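Gallery: The Table at Kendton

Shiuli Munasinghe and I moved our workroom to Kendton in January, and it took us 90 minutes to carry in everything we owned and 334 days (my estimate, Shiuli disputes it) to find any of it again. Most of what we own ends up on the white table with the black grid. The grid was supposed to encourage order. It has encouraged things to sit on it diagonally.

Geeta Solanki from Thakur, the shop downstairs, asked what we do up here all day. A fair question, and one we have yet to answer to her satisfaction.

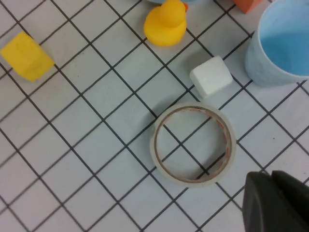 Tape, with duck in attendance. Kendton, 29/08/2019.

The packing tape is the clear kind, and it goes missing more than anything else in the building. Set it down on a white table and it does its best to become table. The thin brownish-orange core is the only part that gives it away, so look for the ring and work outward.

The small white cube above it has been claimed as foam by me and as sugar by Shiuli. Neither of us has been brave enough to settle it.

The rubber duck needs no caption and would probably like a longer one. It has been through two moves and has yet to lift a box.

The light blue cup is for pens, or tea, depending on who got to it first. Please check before drinking.

More to come once we've done the shelves. If you lent us something and think you've spotted it, write to Shiuli. She keeps a list, and the list is on the table somewhere.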